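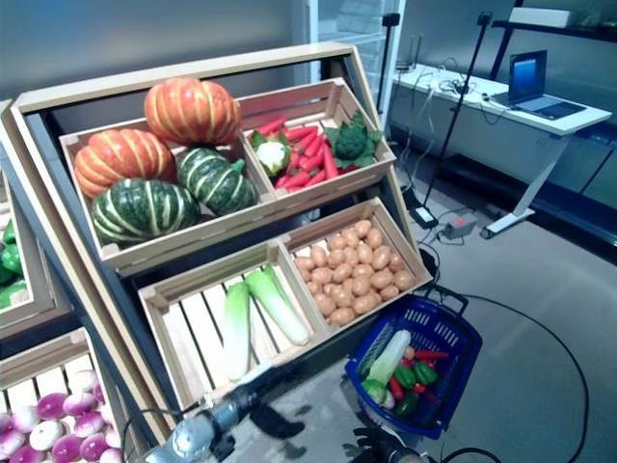 Setting up a veggie display for a market stall or school fete is one of my favourite jobs, and you don't need fancy gear to make it look generous! Start with a tiered stand and slatted crates, set on an angle so people can see right into them. Then think about colour before you think about quantity. Striped pumpkins do half the work for you, so pile the orange ones in with the dark green ones and perch one right on top. Carrots look brilliant laid on the diagonal with a cauliflower at one end and broccoli at the other (that orange between the white and the green, gorgeous!).

What you'll need

A tiered stand
Slatted crates that fit it snugly
A basket with a handle
A damp cloth and an old towel

How to fill it

1. Wipe the crates down and let them dry.
2. Put the big, knobbly things up top and the small stuff down low, where kids can reach. Potatoes love a bottom crate. Heap them up towards the back and they'll stay put.
3. Give leeks a crate of their own, all the white ends facing the same way. They run out fast at our Lirusberg stall, so top them up once you're down to the last 3 or so.
4. Fold the towel under anything round if you're short on stock. It lifts the pile beautifully.
5. Keep a basket beside the stand for shoppers to fill as they go.

Leave the turnips till last. Purple tops up, always!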